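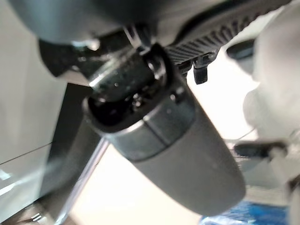
Glaze tests, cone 6, second round
2021-02-19

Opened the kiln at 10. Temperature inside was 93 F on the probe, fine to unload.

Clikstead white: pinholes again on the vertical tiles, flat ones clean. Same bucket as September, sieved twice this time. Hashini thinks the bisque is too low. Next batch goes up one cone before we touch the recipe.

Talukder red: brown where thin, good where it pooled in the texture. Two dips minimum. Three dips ran onto the shelf, so that shelf needs grinding and fresh wash.

Ovau clear over black slip: cloudy. Held 30 minutes at the top, which may be too long, or the coat was too thick. I didn't write down the specific gravity. Imtiaz, if you measured it before dipping, please add it here.

Tile 5 has no number on the back. Going by the foot it is one of Sowmya's.

Cooling: slowed it down from 1900 F to 1500 F. The matte came out softer than the last firing and doesn't mark with a spoon. Keep this schedule.

To do
Grind shelf, two coats of wash
Order silica, the bin is nearly down to the scoop
Remix clear a little thinner, write down the gravity
Ask Jamila if the lower element was replaced or only tightened. Bottom witness cone was still behind the top one.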